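Ameo Sync Help Desk
Ticket: Desktop app stuck on "Finishing up", shared folder never completes
Opened by: Justinas Hunt
Opened: 26 July 2018
Site: Plilincombe office
Priority: Normal (changed from High by support)
Status: Closed, fix confirmed

Justinas Hunt wrote:

Hi all, me again, sorry! I promise I looked through the help pages first this time. The Ameo desktop app on my laptop says "Finishing up" and it has been saying that since yesterday morning. The counter under it reads 1664 items remaining and it does not budge. The little arrows keep spinning, the fan is going like crazy, and anything I save into the Drorkport shared folder just sits there with the gray cloud on it.

What I've tried so far:

Quit the app and opened it again. Counter goes blank, thinks for a while, comes back to the same number.
Restarted the laptop. Same.
Turned off the wifi and plugged straight into the wall. Same, but I did find out the wall jack by the window is dead, so that's a separate ticket I guess.
Paused and resumed sync. This looked promising (it said "Starting" for a second, I got very excited) and then right back to Finishing up.
Signed in on the web. Everything other people put in the folder is there. Nothing of mine from yesterday on.

Brendan Hennessy has the same folder on his laptop and his is fine, green checks all the way down. I'm on the same version of the app as he is, we held them up side by side.

I can work out of the browser for now, so it's not the end of the world, but I have a bunch of edits to the Tavares handbook that only live on this machine and that makes me nervous.

Leif Thoroddsen (support) wrote:

Hi Justinas, thanks for the list, that saves me asking. Please copy the unsynced handbook files to a USB stick or your desktop before we go further. Then do not sign out of the app or hit "Reset" until I say so. Can you send me the log? Help menu, then Collect Logs. Also tell me how much free space you have on the laptop.

Justinas Hunt wrote:

Copied to a stick and also to my desktop, belt and suspenders. I was one click away from Reset when your message came in, so good timing!

Logs are attached. Plenty of free space, I did my big cleanup in the spring and the drive isn't even half full.

I opened the log myself to be nosy and most of it means nothing to me, but the same line comes up over and over:

upload session expired after 300 seconds, requeue

Is that the thing? It looks like the thing. It tries, waits, gives up, puts everything back in the pile, and the pile never gets any smaller. That would explain the fan too.

Leif Thoroddsen (support) wrote:

That's part of it. Something at the front of the queue is failing, and the app will not skip past it. Usually that's a file name the server refuses, or a file another program is holding open. Could you check the Drorkport folder for names ending in a space or a period? And close anything that might be using files in there.

Justinas Hunt wrote:

OK so this took me most of the afternoon but I learned a lot about our folder. People name things in wild ways. There's a "final" and a "final final" and a "use this one" inside a folder called OLD. I am not going to say who.

No names ending in a period. I did find 2 that end in a space, both from when I pasted titles out of an email. You can't see the space at all unless you click in to rename and notice the cursor is sitting too far over. Fixed both.

Then I closed Word, Excel, the PDF reader, and my music just in case. Opened the app back up.

The counter moved! It dropped a good chunk, I actually yelled, and Ashraf Shawky came over to see what happened. Then it stopped again. So better, but not fixed. Web version now shows my files from yesterday morning and nothing from the afternoon.

New log attached. The expired line is still in there but less often, and now there's one right before it saying "source locked by other process." I have nothing open. I swear. I even closed the calculator.

Leif Thoroddsen (support) wrote:

Good progress. Next suspect is a background program, most often a backup tool or antivirus. Do you have anything like that running?

Justinas Hunt wrote:

Not that I know of... hang on, let me ask Cathal, he set this laptop up before it was mine.

Justinas Hunt wrote:

Back. Cathal Heffernan says he put a backup program on it last October when the old server was acting up, and he figured it got taken off when the laptop was handed over. It did not get taken off! It has no icon, no window, nothing. I only found it by opening the Task Manager and looking for names I didn't recognize, which is a scary way to spend a lunch break, by the way. Everything in there sounds like a virus.

What I think is going on (tell me if I'm wrong): the backup program grabs the big pictures subfolder, tries to copy it to the old server, the old server isn't there anymore, and so it hangs on to the files and keeps trying. Ameo comes along, wants the same files, can't have them, waits, gives up, starts over. Two programs fighting over a doorway, basically.

Should I just end the task? Or uninstall it? I don't want to break anything that's Cathal's.

Leif Thoroddsen (support) wrote:

Your theory matches the log. End the task first and see if the queue clears. If it does, then uninstall it from Control Panel and restart. Cathal has confirmed to me that he doesn't need it.

Justinas Hunt wrote:

Ended the task and the counter started dropping right away, like, fast enough that I couldn't read it. I went and got a coffee and by the time I was back at my desk it said "Up to date" with the green check. I haven't seen that green check all week and I had missed it.

Uninstalled the backup thing after that and restarted. Still green. The pictures subfolder opens properly on the web now too, with real thumbnails where there used to be gray squares.

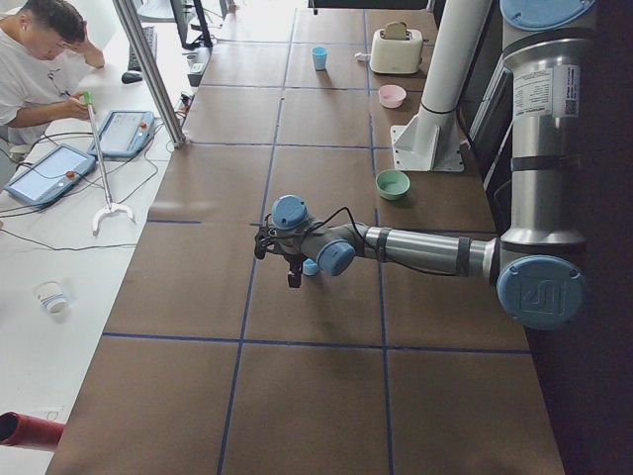 Long table, brown paper and blue tape

Brendan refreshed on his side and he can see my handbook edits. I compared the copies on the stick with what's on the web and the sizes and the dates match, so I'm calling those safe. I'll leave the stick in my drawer for a bit anyway.

A few leftovers, none of them urgent:

I now have a "conflicted copy" of the handbook table of contents. I opened both and mine is the newer one, so I was going to delete the other. OK to do that, or does it need to stay until something finishes?

The app still opens with a banner saying some items need attention, but when I click it the list is empty. Clicking the X makes it go away until the next time I open the app.

And the wall jack by the window, which I know isn't yours. Who do I send that to?

Leif Thoroddsen (support) wrote:

Glad to hear it. Yes, delete the older conflicted copy, it's safe now. For the banner, go to Settings, Notices, Clear History, then quit and reopen. The wall jack goes to the building desk, and I've forwarded that part of your note to them.

Justinas Hunt wrote:

Deleted the old copy, cleared the history, banner's gone! Thank you so much, Leif. One suggestion if you're taking them: it would be great if "Finishing up" told you which file it was stuck on. Even just the name. I would have found those spaces a whole lot sooner.

Fine to close this one.

Leif Thoroddsen (support) wrote:

Passed the suggestion along. Closing.

Resolution: Leftover backup program was locking files in the shared folder. Trailing spaces in file names also blocked the queue. Names corrected, program removed.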